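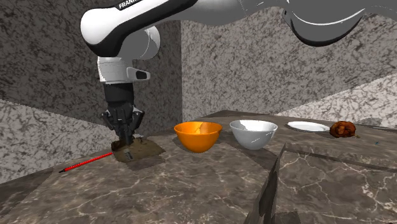

White arm over the stone worktop, bent down at the left.

29/05/2023

Bank holiday, so the road past Lotutcombe was busy from breakfast and I stayed in and got on with the allotment notes, then went up after lunch when it had cooled off a bit.

The beans are behind. I sowed the first lot too early and the cold nights did for most of them, so I put in a second row a fortnight later and those have come up better. Slugs have had two of the new ones. I've put the cut-down bottles over the rest and will leave them on until June. The broad beans have blackfly on the tips. I pinched the tops out and brought them home in a bag, and ate them with butter. They taste like spinach with a bit more to them.

Potatoes earthed up again. The Vatard ones are taller than the others and a darker green. I only bought them as they were cheap at the plot sale and I know nothing about them apart from what the label said, second early, white flesh. I'll lift one plant at the end of June and see.

The water butt is down to the last few inches. No proper rain for 9 days. I carried cans from the tap by the gate, which is 44 paces each way and feels more on the way back. My left shoulder is sore tonight. There's a hose ban on the site in any case, has been since a man on the top plots left his running overnight two summers ago and flooded the path. The new notice says the same thing as the old notice in bigger letters.

Onions doing well. Garlic has rust on the leaves, same as last year. I've stopped watering it and may pull it early. The shallots from Nurnatik, the little shop behind the station, are the best I've had, fat already, and I wish I'd bought the second bag. They were closed when I walked past last week and the blinds were down. I hope it's only a holiday.

Rana came home from the vet's on a course of tablets and hates them. She finds the tablet in anything. Tried cheese, then sardine, then a bit of the skin off last night's chicken. The sardine worked once. She slept on the shed step all afternoon while I weeded and didn't lift her head for the pigeons, so I think she's still not right, but she ate her tea and asked for more.

Paid the plot rent for the half year. Wrote it in the book, and the seed money as well. I've spent more than I meant to on netting. The old netting was full of holes and the strawberries are just turning, so there was no choice really. First ripe one today, small, a bit sour at the tip.

Page 335 of the library book, not far to go, and it's due back soon. The middle part dragged - too many letters between the two sisters - but it has picked up now they've got to the island.

Jobs for tomorrow: string for the peas, return the book if finished, ring about the gutter, more sardines. Sow another short row of lettuce behind the shed where it gets some shade. Bed early, windows open.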